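Report of the group project "Old computers in small offices"
Sizwe Mabuza and Nomvula Van der Merwe
10/09/2020

## 1. Why we chose this subject

Many small offices keep their computers for a long time. When a computer becomes slow, the owner often buys a new one, and the old one goes to a storage room. We wanted to learn what the owners think about repair and why they do not ask for it more often.

## 2. How we worked

In July we visited 4 offices in the Campos district. We prepared a form with 6 questions and gave it to the employees. We received 60 answers. The form was first written in a too formal style, so after the first office we changed two of the questions to make them easier. For this reason the answers to these two questions can not be compared completely.

We also talked with the owner of Ludura, a repair shop in the same district. She explained to us that customers usually ask for the price before they explain the problem.

Most people who answered had never looked inside a desktop computer. Several wrote that they are afraid to break something. They knew the words "memory" and "processor", but they could not say where these parts are placed.
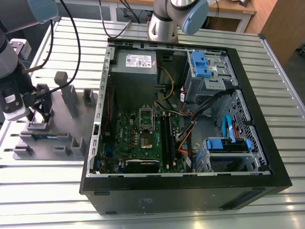
## 3. What we found

The price was not the most common reason against repair. More people wrote that they can not wait for the computer to come back. In one office, Tevenex, the accounting files are only on one machine, and the employees can not work without it.

The second reason was trust. People did not know who would see their documents during the repair. We did not expect this answer and we had no question about it. It came from the free lines at the end of the form.

## 4. Problems and next work

Our group of offices is small and all are in one district. We would like to repeat the form in another place, with a question about private documents.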